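로봇팔 시연 데이터, 몇 개나 모아야 하고 위치는 얼마나 바꿔야 할까요?

엘리 코스켈라 (Elli Koskela)
2021-09-28

안녕하세요, 늘 읽기만 하다가 처음으로 글을 남깁니다. 원격 조종으로 시연을 모아서 모방 학습을 돌려 보고 있는데요, 과제는 포장된 막대 과자를 집어서 컵 안에 넣는 아주 단순한 동작이에요. 지금까지 363개를 모았고 나름 뿌듯해하고 있었는데(손목이 꽤 아팠습니다 ㅠㅠ) 막상 학습을 시켜 보니 컵을 손바닥 하나만큼만 옮겨도 엉뚱한 데로 내려가 버립니다. 컵이 원래 자리에 있으면 98퍼센트 성공해요. 같은 방식으로 700개까지 채우면 나아질까요, 아니면 처음부터 다시 모아야 할까요? 기록 도구는 Giltico를 쓰고 있고, 실패한 시연은 그때그때 지웠습니다. 이것도 잘한 건지 모르겠네요. 경험 있으신 분들 말씀 부탁드려요!

호아킨 몬테시노스 (Joaquín Montecinos)

많이 모으면 됩니다. 저는 그냥 계속 모았더니 되던데요. 학습률도 한번 바꿔 보세요.

베르그소라 베르그만 (Bergþóra Bergmann)

엘리 님, 반갑습니다. 저도 작년에 똑같은 데서 한참 헤맸던 터라 글을 읽으면서 고개를 얼마나 끄덕였는지 몰라요. 윗분 말씀처럼 개수도 중요하긴 한데, 컵이 늘 같은 자리에 있었다면 700개를 채워도 모델은 그 자리만 외울 거예요. 지금 있는 363개는 버리지 마시고, 새로 모을 때 컵 위치를 여덟 군데 정해서 돌아가며 놓아 보세요. 손잡이 방향도 꼭 같이 돌리시고요. 저는 처음에 이걸 빼먹어서 손잡이가 반대쪽으로 가기만 하면 팔이 머뭇거렸답니다.

막대를 잡는 각도도 좀 섞으세요. 사람 손이라는 게 편한 쪽으로만 가려고 해서, 본인은 다양하게 했다고 생각해도 나중에 돌려 보면 거의 똑같은 경로더라고요. 저는 비스듬히 기울여 한쪽 끝부터 컵에 넣는 걸 기본으로 하고, 세워서 넣는 것도 사이사이 끼워 넣었어요.
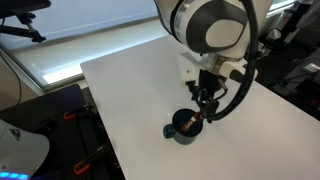
막대를 기울여 아래쪽 끝을 머그잔 안에 넣은 자세

실패한 시연은 다 지우지 마시고 따로 폴더에 두세요. 특히 컵 테두리에 걸렸다가 다시 들어 올려서 넣은 것들은 저희 쪽에서는 학습에 넣었을 때 도움이 많이 됐어요. 완전히 놓친 것만 빼시면 됩니다. 창가에서 작업하신다면 오전, 오후로 나눠 모으시는 것도 좋고요. 4월에 모은 걸 가을에 돌렸다가 빛이 달라져서 고생한 적이 있거든요.

이르야 이코넨 (Irja Ikonen)

베르그소라 님 답변에 조금만 보탤게요. 평가할 때 쓸 컵 위치는 시연에 한 번도 안 나온 자리로 따로 빼 두세요. 모은 자리에서만 시험하면 또 98퍼센트가 나오고, 그 숫자만 봐서는 뭐가 나아졌는지 알 수가 없습니다. 저는 테이블에 종이테이프로 표시해 두고 썼는데, 테이프가 카메라에 보이면 모델이 그걸 보고 찾아갈 수도 있으니 위치만 잡고 떼어 낸 다음에 녹화하세요. 손목은 꼭 쉬어 가면서 하시고요, 결과 나오면 여기에 또 올려 주세요!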